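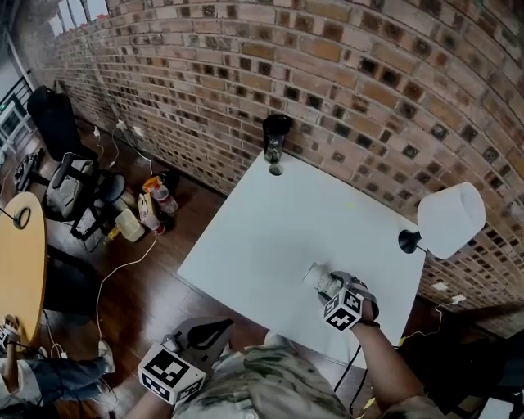 Right gripper on the bottle, left one waiting. Lamp is at the edge of the table.

palari_bench
Posted in: Handheld grippers and data gloves

Hello all, and sorry in advance for the length, I do tend to go on. We've been recording tabletop pick-and-place with a pair of handheld grippers, and since April I have been chasing a fault that is slowly eating my evenings. The right gripper loses its pose for a moment and then comes back somewhere else. In the replay the hand is sliding along nicely toward the bottle, and then it hops sideways by the width of a coffee cup and carries on as if nothing had happened. The left one has done it just 2 times in the whole set. The right one does it constantly.

We have around 900 recordings so far and I'd dearly love not to throw them out. What I've tried: new marker cube on the right side, fresh calibration on both, shorter exposure. The shorter exposure helped a little, I think, or maybe I only wanted it to.

Has anyone had this on one side only?

akik77
Welcome, and don't apologize, long posts are how things get fixed here :) My money is on that wall. Rows of brick with dark square holes in them, behind a cube printed with black squares? Your detector must be having a lovely time. We had much the same trouble with a tiled floor at Hirham, and hanging up a plain bedsheet took care of nearly all of it. Try it before you touch any more code, it costs you a sheet and some tape.

tumbleweed_jo
I'm going to disagree with akik77, in a friendly way. A decent detector reads the code inside the square, and a hole in a brick doesn't have one. It might slow things down, but I don't see it giving you a clean hop to a new position. I'd look at the lamp. It's on the right side of the table, the bad gripper is the right gripper, and a white cube next to a lit shade washes out very easily. Is it switched on when you record?

akik77
Reads the code, yes, if the error correction is set strictly. Plenty of people loosen it to pick up blurry frames and then wonder where the ghosts come from. palari, what's yours set to?

palari_bench
Oh dear. It's set to 3, and I believe I raised it myself in the first week, when we had blur trouble. And yes, the lamp is on for some recordings and off for others, we change it on purpose for variety. I never wrote down which were which, so please be kind.

abernathy_rig
Coming at this from the safety side, if you don't mind. Are these recordings going straight to an arm? A hop like that in a replay is a nuisance, but the same hop sent out as a target is a bruised wrist or a lamp on the floor. We put a plain speed limit on ours: anything over 1000 mm per second between frames and the whole recording gets set aside. I'd do that tonight, whatever the cause is.

tumbleweed_jo
Seconded. Though please look at a few of the flagged ones by eye. A quick person reaching for something can pass that limit, and you'd lose good data.

palari_bench
Thank you both, the limit is in now. We did replay one on the arm last month, slowly, with the stop button in my hand, and it lurched and I pressed the button and needed a sit-down. Nothing was hurt – but I haven't run another since.

Sheet goes up tomorrow morning, lamp stays off, and I'll put the correction back to the default. I know, I know, three changes at once.

akik77
One at a time, please! Sheet first.

tumbleweed_jo
Lamp first. It's a switch, it takes a second.

palari_bench
Lamp first, then, and the sheet after lunch. I'll post the jump counts for both sides when I have them.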